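Can a Machine Do It Yet? Chores, Sorted by How Close We Are

Filed under: Laundry, Tables and Counters, Workshop

Readers keep asking whether it is worth waiting for a robot before buying another set of bins and hangers. My answer for most jobs is no, keep your bins. But a few chores are closer than they were, and the way you set up a room now makes a difference to both you and any machine you might let into it later. I have gone through the usual ones below with tips for doing them by hand in the meantime.

Floors

Done, more or less. A robot vacuum handles a clear floor fine. It does not handle cords, socks or the fringe on a rug. Pick up before you run it, tuck the fringe under with a strip of rug tape, and empty the bin every time. If you have stairs, you still own a broom.

Folding clothes

Not yet, at home. Machines can fold a shirt if it is handed to them flat and alone. The trouble is everything before that: finding one shirt in a heap, working out which end is the collar, and turning the sleeves right side out. A dark shirt on a dark cover is hard for a camera and not much easier for me at night.

By hand, the bed is still the best folding table in the house. Pull the duvet tight first so there are no ridges under the cloth. Button the top button, lay the shirt face down, bring in the sides, fold the tail up once and then again. Turn it over and leave it flat. Stack shirts no more than 8 high or the bottom ones crease.
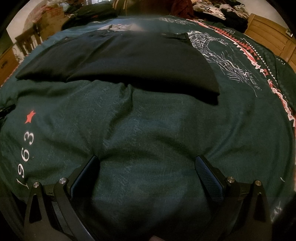
Fernanda Abreu wrote in to say that she disagrees about the bed. She folds standing at the dryer, one piece at a time as it comes out, and says a bed only gives the pile somewhere to spread. She also wants to know why anyone would pay for a folding machine that needs a person to feed it, when feeding it takes as long as folding.

That second point is fair. I timed myself on a basket of 40 pieces, and picking each one up and shaking it flat took more of the time than the folds did. Until a machine can do the shaking out, it is saving you the easy half. On the dryer, I agree if your dryer is at a good height. Mine is in a closet.

Sorting laundry

Close, for color. A camera can tell white from black from red without any trouble. It cannot read a care label that has been washed to nothing, and it will not find the tissue in the pocket. Use two hampers, dark and light, and make everyone in the house empty pockets before anything goes in. Wool gets its own bag on a hook. Sorting at the hamper is the one laundry habit I would push on anybody.

Putting clothes away

Not close. Drawers stick, hangers tangle, and a closet rod packed tight will beat a person, never mind an arm. Leave a hand's width of free rod. Store jeans folded, dresses hung, sweaters always folded. Wax the drawer runners with a plain candle stub once a year, October if you want a month to remember it by.

Clearing a table

This is the one I get the most mail about, and I think it is harder than folding. A table collects things of every size and every degree of stiffness. A box is easy to grab. A clear glass bowl is hard for a camera to see, and a cord will come up with three other things attached. Then there is the question of where it all goes, which most of us have not settled for ourselves.

Do it in this order:

Soft things first. Bags, jackets and gloves come off the table and go on hooks.

Then cords. Unplug the adapter, coil each cable loosely and close it with a twist tie or a strip of hook-and-loop. Do not wind it tight around the plug, which breaks the wire at the neck.

Then batteries and lighters. Loose batteries should not roll around with metal tips and tools. Put a piece of tape over the ends or stand them in a small box with a lid. Lighters go up high, away from heat and children.

Medicine next, back to one shelf, in its own box so the directions stay with it.

Glass last, when there is room to lift it without an elbow catching something.

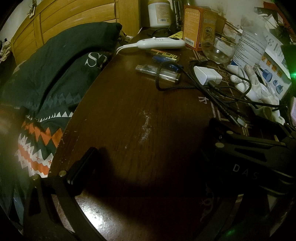

Wipe the top only after it is bare. A damp cloth is enough for most wood, then a dry one straight behind it. For light scratches on dark wood, rub in a little paste wax and buff. It hides them for a few months and then you do it again.

If you want to make the job easier for a future machine, give each kind of thing one open-topped tray, all the same size. It makes the job easier for you this week too. I use 2 on my own table, one for cords and one for everything I have not decided about.

Dishes

The dishwasher is the robot. Loading it is still yours. Arms that load a rack exist in videos, usually with the same plate over and over. Scrape, do not rinse, and face the plates toward the middle.

Workshop bench

Better than the house in some ways. Screws of one size in one bin can be picked all day by a fairly simple machine, and small shops already do it. A mixed coffee can of hardware cannot. I sorted mine last winter and got 147 wood screws out of it, plus a great many things I could not name. Muffin tins work well for this. Label the tin, not the lid - lids wander.

Sweeping up sawdust is still a brush and a shop vacuum. Let fine dust settle before you start and wear a mask.

Windows

There are suction models that crawl over the glass. They do the flat middle and leave the corners. A squeegee and a drop of dish soap in a bucket of water will finish sooner on any window you can reach from the floor.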